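Caderno da oficina
Terça-feira, 2 de junho de 2026

Visita à Flukura, com Hipólito Ojeda. Escrevo isto no mesmo dia, para não esquecer os pormenores. Peço desculpa aos colegas pelo meu português.

Chegada e conversa

O Hipólito recebeu-nos à porta e explicou primeiro o projeto Gonduvum: tarefas de cozinha com dois braços, ensinadas por demonstração. Até agora eles gravaram 1.055 episódios, dos quais 134 foram rejeitados na revisão. Perguntei o critério. Ele respondeu que rejeitam quando o operador hesita muito — a mim parece um critério um pouco vago, mas anotei.

Cada sessão dura quase 47 minutos, depois o operador troca. Nós temos sessões mais longas e penso que devemos encurtar.

Demonstração

A tarefa do dia era com tigela e espátula. O braço direito deve tirar a espátula do copo e o esquerdo deve segurar a tigela por uma das asas. O pano preto na mesa ajuda a separar os objetos do fundo, segundo o Hipólito. Eu teria esticado melhor o pano, porque faz dobras.

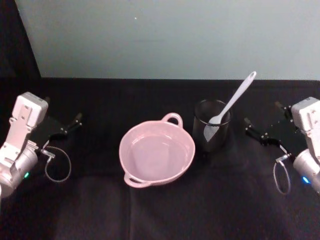 Para copiar na nossa bancada

- Cabo da garra com laço solto. O nosso está curto demais e puxa no punho.
- Tigela com duas asas opostas, para poder treinar dos dois lados.
- Pedir à Thiele o preço de um pano preto, mais grosso.
- Perguntar ao Hipólito se a visita de novembro fica confirmada.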